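From: Janelle Espiritu
To: clundlow-bakers list
Subject: Re: [clundlow-bakers] Shaping notes, plaits vs knots, and the table layout

On an evening in August, Malabanan wrote:

> I've read the shaping sheet (message 2843 in the archive) and I'm
> still unsure on two points. First, are the strands for the plait
> meant to be even all the way along, or fatter in the middle? Mine
> come out as a straight log with blunt ends. Second, if we bring
> both plaits and rolls to the Clundlow table, do they go in the same
> basket? Last year the long ones got bent over the rim and the
> crust split.
>
> Also, does anyone still use the Zulia tins?

Taking these in order.

Strands. Fatter in the middle. The sheet says "roll to length", which I agree is no help. For a three-strand plait I divide the dough by weight, roll each piece to 44 cm, and put the extra pressure on the last hand's width at either end. If the strand springs back, cover it and leave it while you roll the others, then come back to it. Flouring the bench makes this worse because the strand slides and won't stretch. A bare bench or a very slightly damp one is better.

Start the plait from the middle and work to one end, then turn it and work to the other. Starting from one end gives a tight head and a slack tail. Pinch the last crossing, roll the pinched part under your palm until it closes, and tuck only the very tip under. Blunt ends usually mean too much has been tucked.
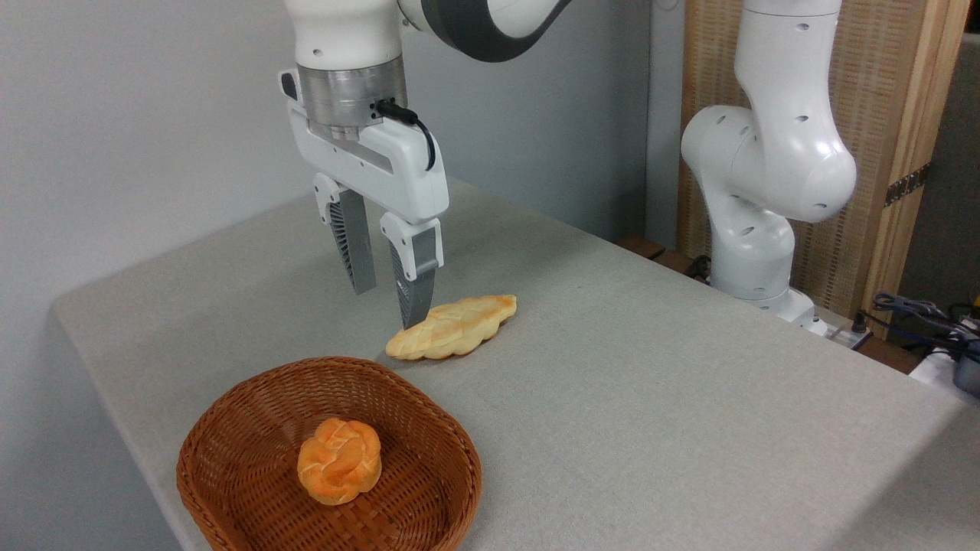

Colour depends mostly on the wash and the shelf position. Whole egg with a pinch of salt, strained, gives the deeper crust. Yolk thinned with milk gives a softer one, and a second coat after the final proof will fill the grooves unless the brush is nearly empty. For judging, the point to look at is the contrast between the ridges and the valleys. The plait on the grey cloth is at the pale end of what I would put on the table, golden yellow with cream along the ridges, and the bun in the wicker basket is closer to the orange-gold I'd want for the rolls. The ends on that plait are also the shape I mean: tapered to a point, with no lump. If yours come out darker on one side, turn the tray once the crust has set and leave the temperature alone.

Baskets. Separate. Rolls and knots go in the round baskets, plaits lie flat on the cloth. A round basket supports a long loaf at two points only and the middle carries its own weight, which would account for your split. If you must use a basket for a plait, it has to be longer than the loaf. Plain cloth please, no pattern, and shake it out first.

On knotted rolls, one correction to the sheet. It gives the strand length as 17 cm, and that is too short for a rosette once you have made the first knot and still need two tails to wrap. Add a third to the length and keep the same weight of dough. One tail goes over and under, the other comes up through the centre. Seam side down on the tray.

Tins. I have two of the Zulia ones and don't use them for enriched dough. The sides colour well before the centre is done. They are fine for a plain sandwich loaf. The Rarnex tray is flatter and hasn't warped so far, though mine is only on its second winter.

I'll change the strand lengths in the sheet and repost it under the same subject line. If anyone has measurements for a four-strand version, send them to the list and not to me directly, so they end up in the archive.

Janelle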